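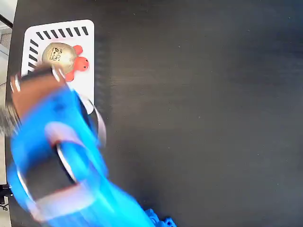
White tray, dark table.

The ferry to Narkness left at ten past four, and the woman from the tax office was the only passenger who stayed inside. She had a folder on her knees and a paper cup of tea. The folder held one sheet. It said that a bakery on the harbor road owed the county 489 dollars, and that three letters had gone unanswered.

She could have sent a fourth letter. Her supervisor had told her to. But it was a Thursday in July and the office had no air, and the crossing took 90 minutes each way, so she had put the trip on her calendar as a site visit and gone.

The harbor road was a row of low houses with their backs to the wind. The bakery was the last one. Its sign said Howlader in green paint, and under that, in smaller letters, Bread and Buns. The door was open. A man of seventy or so was wiping the counter.

"We're out," he said. "There's a heel of rye if you want it."

"I'm from the county," she said.

He kept wiping. When he reached the end of the counter he folded the cloth and hung it over the tap.

"You'd better sit down, then," he said.

There was one table by the window. She took the chair facing the door. He brought out the rye, sliced, with butter in a saucer, and sat across from her. She put the folder on the table and did not open it.

"You got our letters," she said.

"I got letters. They're addressed to my brother."

"He's the owner."

"He was. He died in February."

She said she was sorry. He nodded and pushed the butter toward her.

"They come with his name on the front," he said. "I put them on his desk with the rest. I don't open another man's mail."

She looked past him. Through the doorway behind the counter she could see a small room with a desk in it, and a pile of envelopes on the desk. There were many more than three. The one on top was from the Handlow Flour Mill. She knew the green stripe, as half the bakeries on her list bought from them.

"Some of those will be bills," she said.

"I expect so."

"The mill will stop delivering."

"They stopped last week. I've been buying flour at the store in Arier and bringing it over on the boat." He thought about it. "It's not good flour."

She ate a piece of the rye. It was a bit dense but she was hungry, and she ate a second piece. Outside, a boy rode past on a bicycle, turned at the end of the road where the pavement stopped, and rode back again.

"Would you let me open them?" she said.

"Is that your job?"

"No."

He looked at the folder, then at the clock over the oven. The last ferry was at seven.

"He had a way of stacking them," he said. "Biggest on the bottom."

"I'll put them back the same way."

He got up and moved a lamp from the shelf to the desk. Then he carried in her chair, and went back for his own. She took off her watch and set it where she could see it. He handed her the first envelope, the one from the mill, and a butter knife to slit it with.

They worked until a quarter to seven. She made two piles – what had to be paid and what could be thrown out – and wrote the amounts on the back of a flour sack. The county's 489 dollars went in near the middle of the list. When she came to a seed catalog he held out his hand for it.

"That one he'd have wanted," he said, and he put it back on the desk, square to the corner.

She caught the boat with the rest of the rye in a bag. She sat outside this time. The folder was still under her arm, and somewhere past the channel marker she opened it, crossed out the name at the top of the sheet, and wrote in "Estate of" above it.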